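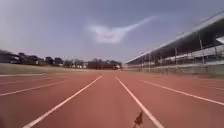

Deschamps Lane Line Paint, White: Review After One Season

3/21/21
By the Drurevden Grounds Desk

Lane line paint is a small part of the cost of a running track and a large part of the complaints. Lines that fade get reported by coaches, lines that wander get reported by officials, and lines that build up too thick get reported by anyone who has caught a spike on one. We used the Deschamps white on a red synthetic surface and compared it with the Gornik product we had used before.

What it is

A single-part, water-based acrylic sold in pails. It is meant for polyurethane and latex-bound surfaces and is thinned with clean water only. The label allows brush, roller or airless spray. We sprayed the long straights and brushed the repairs.

Preparation

The instructions ask for a clean, dry surface and say little else. We blew the track off, washed it at low pressure and let it dry overnight. The lane next to the infield needed a second pass where grass clippings had collected along the curb. Old paint that lifted under a stiff brush was removed. Sound paint was left in place and coated over.

Application

The paint goes through a small tip without clogging if it is strained first. Unstrained, it stopped the gun twice in the first 200 feet. Settling is moderate, and a pail that has stood for a week needs several minutes with a paddle mixer.

Edges are sharp when the shield is held flat. On a coarse surface some bleed is normal, and we measured no more of it than with the Gornik. One coat covers faded white well. Over bare red it leaves a pink cast, and a second coat is required. The label claims one-coat coverage on all colors — that claim should be ignored.

We striped 2,000 feet of line in a day with two people, including moving the string. The stagger marks and exchange zones took another day and are better done by hand with stencils.

Drying

Touch-dry in half an hour on a mild afternoon in June. We kept the track closed until the next morning. In shade the paint stayed soft much longer, so the side nearest a grandstand or a tree line should be painted first.

Wear

After a full season the straights are still clearly readable from the start line to the far bend. The inside lane has dulled the most, as expected. We found fine cracking in one place, where the second coat went on too heavy. There was no peeling over old paint.

Traction on the painted line is slightly lower than on the bare surface when wet. Stirring in the maker's grit additive corrects this but roughens the edge and wears out spray tips. We used it only at the start.

Cost

We paid $884 for the full order, including the additive, of which about $400 went to paint for the second coat. The Gornik costs less per pail but needed touching up by midseason.

Verdict

Recommended for restriping. For new lines on bare red, budget for two coats and two dry days. The pail lid does not reseal well; decant what is left.

Related reviews
Skevdale Walk-Behind Line Striper
Gornik Track Paint, White and Yellow
Low-Pressure Surface Cleaners for Synthetic Tracks
Stencil Sets for Exchange Zones

Last updated: the same day as posting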